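Pen Placement Fault: Gallery

The Stirnitz test group recorded a repeated fault in its simulated desk-tidying task in December. Over 1000 trial runs, the Bisgaard controller stopped with a force alarm in 7, each time during insertion of a pen into a mesh cup. The runs were suspended on Friday pending review.

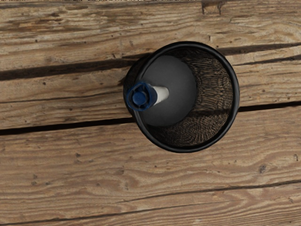
Two causes are under examination. The first is the contact model for the wire mesh, which may report a collision where the pen leans against the rim. The second is the release height, which was lowered in the previous version of the task. Use of the same settings on the physical arm at Dultville is not permitted until the review has closed.

Related items
Zavora gripper: revised force limits
Dultville cell: emergency stop inspection
Reporting a simulation fault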